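Brenness College Robotics Club
Pre-session inspection checklist with comments: hand-held gripper bench
Revision 6, September 2025
Prepared by: Aarti Garg, bench supervisor

Scope

Covers the hand-held gripper stations used for the Shukla object-handling project, from power-up to lock-up. It does not cover the Okell mobile base, which has its own sheet in the red binder, or the soldering area. Complete one copy per session. Mark each item P (pass), F (fail) or N/A. An F in Section 2 or Section 3 closes the station until the item is cleared and initialled. Comments are from the most recent full inspection and stay on the sheet until the next revision.

Section 1. Room and floor

1.1 Walkway from door to benches clear for its full width. P
Comment: Bags go on the hooks. Two were moved during the inspection.

1.2 Fire extinguisher tag in date and pin in place. P

1.3 Emergency exit unlocked from the inside. P
Comment: Bar is stiff. Reported in January and adjusted by maintenance. Still stiff, but opens with one hand.

1.4 Chairs on hard floor have intact feet and do not rock. F
Comment: One chair with a missing glide. Tagged and moved to the corridor. Do not bring it back in because the room is short of seats.

1.5 Drinks in closed containers only, kept off the work surface. P
Comment: Open mugs are still turning up at the start of evening sessions. The rule applies to supervisors as well.

1.6 Floor dry and free of loose fasteners. P
Comment: Sweep before the session. M3 screws from the print area travel a surprising distance.

Section 2. Electrical and cabling

2.1 All power boards carry a current test tag. P

2.2 No power board plugged into another power board. P
Comment: Corrected since Revision 5. The extra outlet on the north wall is now in service.

2.3 Power leads free of cuts, crushed sections and exposed conductor. P
Comment: Run the full length of the lead through the hand with the plug out of the wall. Looking at the two ends is not an inspection.

2.4 Signal cables secured wherever they cross a foot path. F
Comment: Cover strip had lifted at one end. Re-laid and rechecked the same day, cleared AG. Gaffer tape is acceptable for a single session and must be lifted afterwards, as the residue defeats the next piece.

2.5 Cable slack at each operator's chair kept clear of feet and castors. P
Comment: Passed after correction. Slack gathers beside the chair as the operator turns. Coil it loosely and hang it. Do not wind it around the chair leg.

2.6 Strain relief fitted at the gripper end of the cable. P
Comment: The Catex clips are preferred. Cable ties were overtightened on station 3 and had marked the jacket. The cable has been replaced.

2.7 Monitor mounts tight, with no movement when pushed lightly at the top corner. P

Section 3. Gripper unit

3.1 Housing free of cracks, with particular attention to the curved panels near the grip. P
Comment: Hairline mark on the unit at station 9 was investigated and found to be a mould line. Do not report it again unless it lengthens.

3.2 Finger pads seated fully and square to each other. P
Comment: Close the fingers gently with nothing between them and look along the faces. A wedge-shaped gap means a pad has gone on crooked. Remove and reseat it. Do not force it into line with pliers.

3.3 Pad gripping faces clean and not glazed. P
Comment: Wipe with a damp lint-free cloth. No solvent. A pad cleaned with isopropyl last term hardened and had to be binned.

3.4 Fingers open and close through full travel without catching. P
Comment: Cycle 6 times by hand before connecting the cable. Stop if there is grit in the movement.

3.5 Pinch points understood by the operator. P
Comment: New members must state where the pinch points are before picking up the unit. The gap between the fingers is the obvious one. The gap behind the linkage is where the skin actually gets caught.

3.6 Station label attached and legible. P
Comment: Match the label to the log sheet. Labels curl when placed over a curve, so use the flat area.

3.7 Marker faces, where fitted, clean and firmly attached. P
Comment: Handle by the edges. A fingerprint on a black square is enough to upset tracking under the ceiling lights. Replacement prints must be matte.

3.8 No rings, bracelets or lanyards worn by the operator. P
Comment: Lanyards were the most common failure this year. There is a tray for them by the door.

Section 4. Objects for handling

4.1 Objects checked against the project list before use. P
Comment: The list is pinned up and also kept in the club folder. Do not add items from home. Anything not on the list has not been looked at for sharp edges.

4.2 Plastic food items intact, with no splits or detached pieces. P
Comment: Check the tapered end and the base. Split seams leave an edge which will cut a pad face as well as a finger.

4.3 Object held along its length between both pads before lifting. P
Comment: For tall items, take the hold low enough to control the base and leave the upper end free. If the item turns between the pads, put it down and take a new hold. Do not correct the angle with the other hand while the fingers are closing. 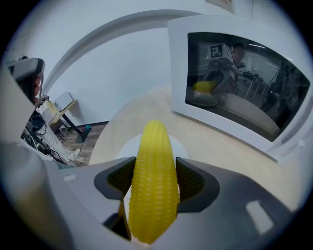 4.4 Grip force limited to what holds the object still. P
Comment: Squeezing harder does not make for a better trial. It marks the object, wears the pads and tires the operator's hand. Fatigue is the main reason for the time limit in 5.3.

4.5 Ribbed or bumpy objects checked for pad wear after each set. P
Comment: Textured surfaces take the pad face down faster than smooth ones. Log the set number against the pad number. At present the log has gaps and the wear figures are not usable.

4.6 Spare objects kept on the side desk and not on the floor. P

4.7 Dropped objects picked up by the operator only after the gripper is set down. P
Comment: Reaching for the floor with a cabled unit in the other hand caused the only injury on record at this bench, a bruised wrist. It was minor and avoidable.

Section 5. Operator

5.1 Induction sheet signed and on file. P
Comment: All current members signed. Visitors may watch from behind the line but may not operate.

5.2 Closed shoes worn. P

5.3 Operator changed or rested at the interval set on the wall timer. F
Comment: Timer battery flat on arrival. Replaced and cleared AG. The timer is not optional. A phone may be used as a temporary substitute if it is placed where the operator can hear it.

5.4 Seat height set so the forearm is close to level. P
Comment: Adjust the seat first and the monitor second. Members tend to do it the other way around and then work with a raised shoulder.

5.5 Monitor visible without twisting the neck. P
Comment: Angle the screen toward the chair. Glare from the ceiling lights is the usual complaint, and tilting the screen slightly forward fixes most of it.

5.6 Second person in the room whenever a station is powered. P
Comment: The second person must know where the isolator is. Being in the room with headphones on does not count.

Section 6. Stop test

6.1 Isolator switch reachable from every seat without stepping over a cable. P

6.2 Isolator drops power to all stations when pressed. P
Comment: Test at the start of the session with no objects in the fingers. Confirm by looking at the station lamps, not by listening for the fan.

6.3 Stations stay off after the isolator is released, until restarted at the panel. P
Comment: If any station restarts on its own, close the bench and leave a note on the panel. Do not try to find the fault during a session.

Section 7. Close-down

7.1 Gripper units disconnected and returned to foam trays, fingers open. P
Comment: Storing them closed leaves a set in the pads.

7.2 Cables coiled over-under and hung on the numbered hooks. P
Comment: Hook 3 is loose in the wall. Use the spare hook until it is refixed.

7.3 Objects wiped and boxed. P

7.4 Power off at the wall, panel locked, key returned to cabinet 751. P
Comment: The key went home in a pocket twice last term. Sign it out and sign it in.

7.5 Session log completed and initialled by the second person. P

Outstanding actions

Chair glide (1.4): replacement ordered. Chair stays tagged until fitted.
Cover strip (2.4): permanent strip to be cut to length before the regional heats. Temporary fix holding.
Pad wear log (4.5): members to complete every column, including sets where no wear was found.
Hook 3 (7.2): wall plug needed. Maintenance request lodged.

Changes from Revision 5

Item 3.7 added. Item 4.5 moved from the maintenance sheet. Item 5.6 reworded to require that the second person can locate the isolator. Old item 6.4, on the siren, deleted as the siren has been removed.

Result: bench open, with station 3 restricted to seated work until its new cable has been through one full session without fault.

Inspected by: A. Garg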